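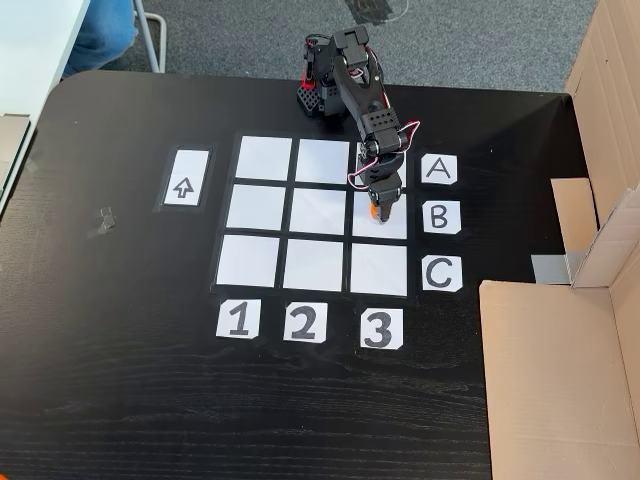
Grid arm, bench log, 1/2/25

First entry of the year and of course it's the wrist again. I came in this morning thinking I'd run the full board a few times, tick the box and move on to the new task files, and instead I spent most of the day with a screwdriver in one hand and the offsets file open on the laptop. So this is going to be a long one. Skip to the settings part if you only want the numbers.

Where things stood: before the break the arm was landing fine on the whole 1 column and fine on most of the 2 column, and then getting worse the further right it went. A3 was okay if you were feeling generous. B3 and C3 were bad. It would come down toward the tape instead of the tile, and once it set a piece right on the line between B3 and C3 and then backed off looking very pleased with itself. I'd written that up in October as a base problem (see the old entry, I was very sure of myself) and I was wrong.

What I checked first

Base bolts. All snug. I put a wrench on every one of them and got nothing, not even a little turn. The base hasn't walked on the table either. I'd made pencil ticks at the corners and they still line up. So much for October.

Power. The supply is the Moltent brick, same one as always. I watched the voltage while the arm held itself stretched out over C3, the pose that sags the most, and it barely moved. I'd half hoped it would drop because swapping a brick takes two minutes. No luck!

Cables. This one did turn something up. The wires that run up along the arm had been zip-tied too tight at the elbow, and when the base turned toward the 3 column the loop pulled straight and tugged on the wrist servo's plug. It wasn't enough to drop the connection, but you could feel it with a finger. I cut the tie, gave the loop more slack and re-tied it lower down. Please, please don't neaten it up again. It's supposed to look floppy. I know it looks awful.

The actual fault

With the slack sorted the C3 miss got smaller but didn't go away, so I took the wrist apart. The horn screw on the wrist servo had backed out. You could rock the whole gripper side to side by hand with the servo powered and holding, and the servo itself didn't budge, so all of that play was between the horn and the bracket. That explains why the readings in software always looked perfect while the gripper was plainly somewhere else. I've been staring at those perfect readings for weeks, argh.

I cleaned the old threadlocker off, put on a fresh drop of the blue stuff and tightened it up with the arm parked in its home pose. Then I went and had lunch so I wouldn't be tempted to poke it. The other bracket screws up the arm all got a quarter-turn check while I was in there. Two of them on the forearm took a bit. I didn't threadlock those, so they go on the list.

The gripper fingers seem good. I wiped the inside faces with alcohol and checked that they close evenly. The left one used to lag a hair behind the right, and I think that was grease, because it's gone now.

Redoing the zero

Once you've had the wrist off, the old zero is worthless, so here's what I did, in order, for whoever has to do this next (probably me).

Power on with the arm folded back and let it find home by itself. Don't help it.

Jog to B2 first, dead center of the board, and bring the gripper down empty until you can just slide a sheet of paper under the fingertips. Save that as the height.

Then go to the corners in this order: A1, A3, C3, C1. At each one, jog until the gripper is centered between the tape lines by eye, looking straight down, then save. I kept trying to do it from my chair and kept getting C1 wrong. Stand up.

Last of all, go back to B2 and see if it agrees with where you started. Mine was off by a whisker the first time around, so I redid C1 and then it matched.

Settings as left

Wrist servo center: 1,979 (I'm leaving this in the file with a comment, so please don't round it to 2,000 just because it looks nicer)
Speed cap for the whole arm: 300
Gripper close value: 39
Saved under: cassim_grid_new

The old offsets are still in the Cassim folder if you want to compare. Don't load them onto the arm, they belong to the loose wrist.

About that 39: it's lower than we had it. The old value squeezed hard enough that the gripper servo got really hot to the touch if it held a piece for long. At 39 it still picks up the little orange piece and carries it across the board without dropping it, and the servo stays warm at worst. If somebody brings in a heavier piece, that number will need another look.

Test run

I ran the orange piece through all 9 tiles, starting from A1 and going along each row. Everything landed inside the tape. C3 was still the ugliest, a bit toward the bottom edge, but clearly on the tile. Then I did the 3 column again on its own, up and down, because that's the one I don't trust, and B3 was dead on both times. I'm pretty happy with that!

One thing I noticed while watching: the lift off the tile is jerky. The carry and the set-down are smooth, it's only that first little hop. Could be the speed cap ramping in too late. I tried it once with the Bunex script and once with ours and got the hop both ways, so it isn't the script.

Still to do

Threadlock the two forearm screws.
Re-stick the tape wherever a corner has started to lift, and rub it down flat, because a fingertip will catch on it sooner or later.
Look at the ramp setting for the hop.
Order spare horn screws from Etmont. We're down to the one in the lid of the parts tin, and I'm not sure it's even the right length.
Check the wrist for play by hand before the first run next time, powered and holding. If it rocks at all, stop and go back to the horn screw.

Arm is parked at home, power off at the strip.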